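Hunonau Residents' Association
Minutes of the general meeting, February 2018

Present: 17 members, with apologies received from 2. The chair opened the meeting once a quorum was confirmed. The secretary took the minutes.

1. Minutes of the previous meeting
The December minutes were approved with one correction. Under item 4, "north gate" should read "north stairwell door."

2. Matters arising
The stairwell door closer has been replaced. The invoice from Estier matched the quote and has been paid. The lobby floor drain remains slow. Estier will run a camera down the line before any digging is priced.

3. Hot water supply
Members on the upper floors reported long waits for hot water in the early morning. The building manager presented the riser temperature log. Return temperature on the east riser drops overnight and recovers by mid-morning. The west riser is stable. The manager attributed the difference to a balancing valve on the east return that no longer holds its setting.

Two options were discussed: replacing the valve alone, or replacing the valve and the circulation pump together. The pump is the older unit but shows no fault. A member asked whether the pump could be run at a higher speed in the meantime. The manager replied that this had been tried and had produced noise complaints on the second floor.

Resolved: replace the valve only. Pump to be reviewed at the annual service.

4. Common room
The revised booking rules were read out. Bookings will move to Tiketti from the start of next month. The paper sheet on the door will be withdrawn on the same date. The deposit is set at 200 and is refundable after inspection. The user is to wipe down all surfaces and return furniture to the positions shown on the wall plan.

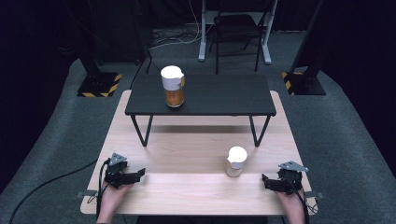
Item 4: low black table on the wooden table, with covered glass.

A proposal to buy a second set of folding chairs was deferred. The storage closet is full, and the old notice boards have to be cleared out first.

5. Bicycle storage
Nasution has quoted for wall racks in the basement. The quote covers brackets, fixing and removal of the existing floor stands. It excludes lighting. Members noted that the clearance in front of the meter cabinet must be kept. The secretary will ask for a drawing showing this dimension. Untagged bicycles will be moved to the rear bay after written notice.

6. Accounts
The maintenance reserve stands within budget. Snow clearing has cost more than 300 over the planned figure, and the difference will be taken from the contingency line. No change to monthly charges was proposed.

7. Other business
The intercom panel drops calls to the third floor. To be reported to the supplier. A request for a later quiet-hours start was put to a vote and not carried.

Actions
Building manager: order balancing valve; book drain inspection; report intercom fault.
Secretary: publish booking rules; request rack drawing from Nasution.

Next meeting to be announced on the lobby board.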